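From the workshop: planning the equipment money for next year

By Leandro Villalba

Many of you asked at the September meeting how we decide what to buy for the folding project, and why the second station is still not ordered. I promised to write it down, so I try it now.

When we bought the first station, we made a budget with one big line for the arms and one small line called "other". This was our mistake. The arms came from Prernora at the price of the quotation, and no surprise there. But "other" grew every month. Cables, brackets, connectors, the walls of the enclosure, a better work surface, spare gripper parts. When I finally added all the receipts, I found 117 of them, and many were for things under the price of a lunch. Each one needs an approval, and each approval takes somebody's afternoon.

So for the second station I made the list in a different way. I started from the garments and went back to the machine. We want to handle shirts and towels in adult sizes, therefore the surface must be wide enough for them to lie open, and both arms must reach the far corners. Only after this I looked at catalogs. We have two offers on the table. The one from Gallardo is cheaper for the arms but does not include mounting, and their delivery is 105 days. Nesel includes brackets and one spare gripper for each arm, and they answer the phone. I prefer Nesel, but I would like to hear other opinions before we sign.

I also ask for a separate line for cables. It sounds small. The cables on an arm bend at the elbow all day, and they get tired before the motors do. We put $1,572 in the plan for cables and connectors for the full year, and I will defend this number at the meeting if necessary.

Another line is for cloth. A robot that folds needs clothes to practice with, in different colors and different weights, and after many weeks they become soft and do not behave like new ones anymore.
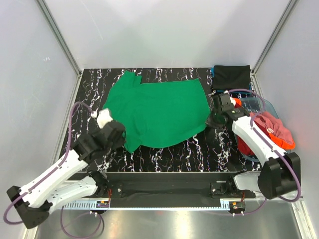
We should replace up to half of the clothes during the year. Clikville has a discount for mixed boxes, and I think it is fine to buy there, as long as we can choose the sizes. Please do not bring your own old shirts without asking me first -- I need to write down the fabric of each piece.

What is still open is the date of the order. If we sign before the winter break, we can install in the spring with the same people who did the first one, and they remember where all the screws go. If we wait, the quotations expire and I must begin again with new prices.

The draft budget is in the shared folder. Please send me your comments before Thursday, also the small ones.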